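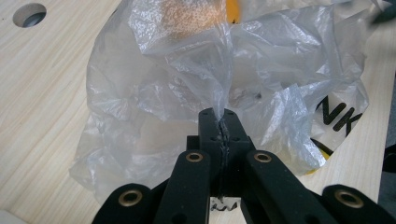
Plastic bag held at one gathered point, bench by the door

Home Forums Robotics & Automation Visits and Open Days Log in

Taking a class through the Cerkden open day, is the gripper bench worth the wait?

Posted by Lucía Sepúlveda, August 30, 2019

I'm bringing 26 students to the next Cerkden open day in October. We only get 16 minutes at each stop. Last time the lineup for the gripper bench was long and we skipped it for the Miranda arm. Can the kids try the hand-held gripper themselves, or is it only staff? I also want to know if it's all blocks and cups or something harder.

Gillel

Go to the bench. They do thin plastic bags, and those are harder than blocks. The film creases and slides, so you have to get the two fingertips closed on a fold and then lift. When I went, visitors could have a turn after the staff member had done one. Ask for the group slot when you book or you'll be in the general line. The Miranda arm is behind a barrier and you just watch it.

omedness_fan

its good, parking is bad though

Covadonga Lozano

Agree with Gillel on the bags. Split the class in two, the bench is small and the ones at the back won't see much. Our group had nearly 600 other people in the building, so get there when the doors open. Bus 191 stops across the road.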